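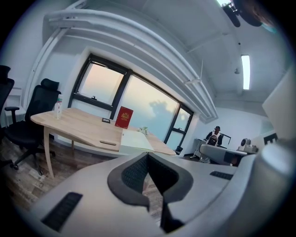 Office walk-through checklist, Clonness building, second floor, Room 142. This sheet covers the December inspection and replaces the one taped inside the door of the copy room. The room is used for short stays by people from the Murthy and Stultis projects, so the furniture gets moved more than in the other offices and the comments run longer. The oak-colored desk was checked with the bottle, the small plant and the papers still on it, and the black mesh chair was checked beside the desk. Items are marked OK, FIX or WATCH. A FIX has to be closed before the next walk-through. A WATCH stays on the sheet until two inspections in a row come back OK.

Inspector: Raphaël Cordier
Day and time: Monday, 8:30 a.m.

FLOOR

1. Walking path from door to window clear: OK
2. Planks flat, no raised edges: WATCH
Comment: One plank near the door has a slight lip. You can feel it with a shoe but it does not catch. Same as last time.
3. No cords across the path: OK
4. Floor dry, no residue from cleaning: OK
Comment: The laminate was slick after the last polish. The cleaning crew has gone back to the plain product. Please leave it that way.

DESK

5. Desk stands level, no rocking: FIX
Comment: Rocks when you lean on the front corner. The legs splay out and the screws at the top work loose when the desk is dragged. Tighten all of them, including the ones that feel fine. Lift the desk to move it, one person at each end.
6. Edges and legs free of splinters or cracks: OK
7. Drinks closed and kept away from electrical items: OK
Comment: A capped bottle on the desk is fine. Open cups go on the shelf unit.
8. Personal documents put away at the end of the day: WATCH
Comment: Not strictly safety, but it was asked for after the Stultis group left things behind. Booklets and loose sheets go in a drawer or go home with you.
9. Plant pot stable, saucer not overflowing: OK
Comment: Water it at the sink and bring it back.

CHAIRS

10. Five-star base sound, all casters turning: OK
Comment: Hair and lint pulled out of the casters on the large chair.
11. Gas lift holds height under load: OK
12. Armrests tight: FIX
Comment: Left armrest on the large chair moves side to side. Needs the longer hex key, which is in the Plurport toolbox downstairs.
13. Headrest locks in position: OK
14. Chairs not left in the path to the door: WATCH
Comment: Push them in when you leave. They roll easily on this floor.

SHELF UNIT

15. Unit steady against the wall: OK
16. Nothing heavy on the top: OK
Comment: The flat top invites boxes of paper. Paper belongs on the bottom shelf.

WINDOW

17. Frames and seals undamaged: OK
18. Glass free of cracks: OK
Comment: All three main panes looked at in daylight.
19. Clear space in front of the window: OK
Comment: Keep 85 cm free so that the glass can be reached for cleaning without climbing on anything.

ELECTRICAL AND LIGHT

20. Outlets and covers tight: OK
21. Power strips not chained together: OK
22. Light at desk height 400 lux or better: OK
Comment: Measured with the blinds open and the ceiling lights on. Repeat after dark in the next round.

FOLLOW-UP

Items 5 and 12 go to maintenance on one ticket. Room may stay in use in the meantime, but do not lean or sit on the desk. Item 2 will be reported to the building office if the lip gets any higher. Send corrections to this sheet to R. Cordier.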